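Balloon task, notebook, January

Picked this up again after the wrench rig was torn down. Goal for the week is to see if the two-arm policy holds a soft neck with both hands without one hand pulling it out of the other. Using the Plarkiris stack as it stands, with the grip force head from the Navberg branch merged in. No changes to the arms.

Setup: black table, black curtain behind. We tried it with the curtain open for a few runs and the depth on the balloon got worse, so it stays closed. Pale balloons only for now. The dark ones from the Drollix bag vanish against the table in the head camera, and I don't want to sort that out in the same week.

Data so far is 996 teleoperated episodes, all on balloons, all two-handed. I threw out the ones where the operator let go early and re-grabbed, and the ones where the balloon left the table. Split is by balloon, so no balloon shows up in both training and test. The first split was by session and it made the numbers look better than they are. If you have an old checkpoint from that split, please don't compare against it.

Method, short version. Each hand predicts its own finger targets in chunks. In the old version the two hands only shared the camera features. In the new version each hand also gets the other hand's last predicted chunk, plus the other hand's motor currents, smoothed. The currents are the part I care about. When the neck stretches, both hands should see the load rise together, and the second hand can close without tugging.

Baseline (shared camera features only): 58 percent of trials with both hands holding the neck at the end of the trial. Most failures were the right hand closing too late and pushing the balloon over.

With chunk sharing but no currents: 65 percent. Same kind of failure, just fewer of them. I expected more from this.

With currents: still running. Early trials look calmer to me, but I haven't scored them and don't want to write a number down from memory.

Scoring rule, so we all use the same one: a trial counts if fingers of both hands are on the neck when the timer ends and the balloon is still on the table. Leaning is fine. One hand on the neck and the other on the body is a fail, even if it looks stable. I rescored the baseline videos under this rule in the afternoon and the figure above is the rescored one.

Training notes: chunk length 400 ms. Longer chunks made the hands commit to a bad approach and keep going. Shorter ones gave a jitter at the fingertips that showed up as a buzz in the current signal, so those are useless for this. Learning rate same as before. Dropped the random crop, it was cutting fingers out of the view.

Problems:
- Current reading on the left thumb drifts after long sessions. Re-zero before each block, not just in the morning.
- Neck position estimate jumps when both hands are over it. The head camera loses most of the neck right when we need it. Masking the estimate once the first hand has closed seems to help, needs a proper test.
- Rubber changes with use. A balloon that has been pinched all day is slacker at the neck than a fresh one. Started labeling them by day.

Wrote to Özkan about a second set of fingertip pads, no answer yet. The ones on now are fine for this but I'd like to repeat the whole thing on a grippier surface before we claim anything about the currents.

Next: finish the currents block, score it blind with the file names shuffled, then swap which hand leads. Everything up to now has been left first. If the gain only shows up in that order I need to look at the data again, as most of the operators are probably favoring one side.

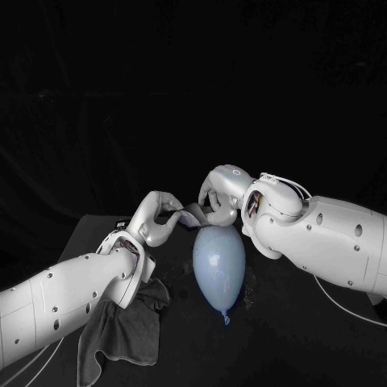 Both hands on the neck, head camera.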